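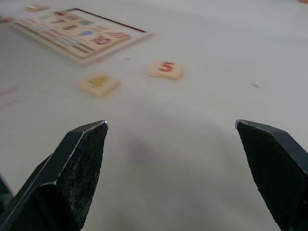 Taller de lectura de Hurkix: cómo vamos

¡Hola a todos en Urnance! Os cuento el semestre, que ha dado para mucho. Desde enero se han apuntado 139 personas y 114 siguen viniendo, incluso con las sesiones por teléfono de la primavera (costaron al principio, luego les cogimos cariño).

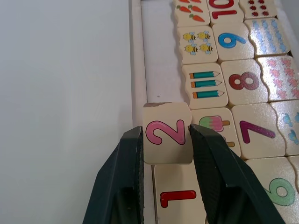 Els Peeters, 26 de junio de 2020

De los 200 libros que pagasteis hay 63 en préstamo ahora mismo. Clonico nos entregó tarde la última caja, así que el grupo de novela empezó con fotocopias. Queda pendiente la factura de las estanterías, os la mando en cuanto la tenga.

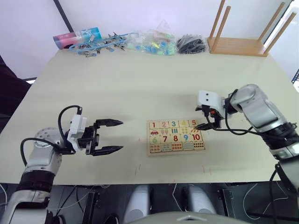
Lo que viene

Quiero abrir un segundo grupo de poesía y me falta sala. ¿Podemos hablarlo antes de las vacaciones?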